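Acoustic night at the Gruson, Wednesday - who's going?
Forum > Live Music > Gigs and Open Mics

fretless_dan
The Gruson is putting on an acoustic night this Wednesday in aid of the hospice. Doors 7.30, first act at 8. Kudlow are headlining, doing a stripped-back set, and Levente Balogh is opening on his own. There are a few others in between but the poster in the window only says "and guests". Entry is by donation on the door. Anyone from here going?

marshgate
I'll be there. Saw Levente Balogh at the Plindia in the spring and he was very good. Mostly his own songs with a couple of old Hungarian ones his gran taught him. He doesn't talk much between numbers, which suits me.

tinwhistle_su
Is it seated or standing? My mum would like to come but she can't stand for a whole evening.

fretless_dan
Seated at the front, standing at the back by the bar. Get there before 7.45 if she wants a proper chair. The stools along the wall are no good for anyone's back.

oldpeculiar
I'll say what I said last time. Donation on the door doesn't work at that place. Half the room walks past the bucket because they're only in for a pint. Charge a fiver and be done with it. The one in December raised less than the quiz did, and the quiz had no bands to feed.

marshgate
They did charge for the one before that and hardly anyone came in. The back room was half empty until the second act. I'd sooner have a full room and a bucket.

oldpeculiar
A full room talking over the music. I was stood by the bar and couldn't hear a word of Kudlow.

fretless_dan
That was the PA as much as the talking. They've borrowed a better one from the Plindia this time. Last year's total was £800 for the whole run of nights, so it isn't nothing.

lowstrung
I'm one of the guests, so I'm biased, but I'm with oldpeculiar on the money. Put a price on it and people sit down and listen. I've got a twenty minute slot after Levente, probably four or five songs depending on how much I waffle. Been putting the set list together after work this week and I still can't decide what to end on.
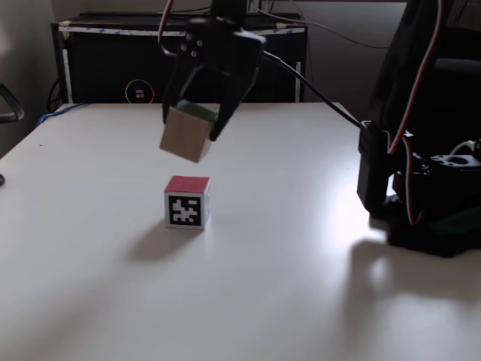 Green one up, red one down. Tuesday, just before home time.

lowstrung
Anyway, it's between the slow one in D and the one with the daft chorus. If you've heard me before, say which. I need to know by tomorrow night because they want different tunings and I'm only bringing the one guitar.

tinwhistle_su
The daft chorus! People can join in and it'll put them in a good mood for the bucket.

marshgate
Slow one. There'll be enough joining in by the time Kudlow get going.

lowstrung
That's one each, so no help at all, thanks both.

kes_and_co
Does anyone know if Lam are playing? Somebody at the shop said they were on the bill but they're not on the poster.

fretless_dan
Lam were asked. Their singer has a bad throat so they've said maybe. If they do it they'll be on for 2 songs before Kudlow, no more than that.

lowstrung
I heard the same. If Lam drop out I've been asked to stretch to half an hour, in which case I'll do both endings and the argument goes away. I'd have to retune halfway through, so somebody had better clap for a while.

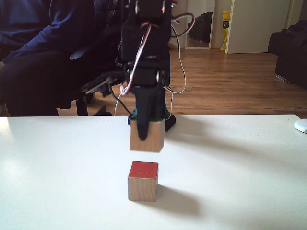
The other thing is the running order. As it stands Levente is on at 8, then me, then a duo whose name I've been told twice and forgotten twice, then Lam if they're well, then Kudlow to finish. The pub wants the music done by 11 on account of the flats behind. Soundcheck is at 6 and I'm told it's strictly in reverse order, so I'll be sat about with a packet of crisps for most of it.

oldpeculiar
Finishing at 11 means 11.20. Last bus goes at 11.10. Somebody ought to think about that when they book five acts.

kes_and_co
I'm driving and have 2 spare seats going out towards the ring road. Message me if you want one. Leaving as soon as the last song's done, I've got an early start.

oldpeculiar
I'll have one of those, thank you. And I'll put my fiver in the bucket, before anyone asks.

tinwhistle_su
Mum says yes, so that's the two of us. We'll come early for the chairs. Is there food on?

fretless_dan
Kitchen closes at 8. Chips and pies until then, crisps after. I'll be at the table nearest the door from about 7 if anyone wants to say hello.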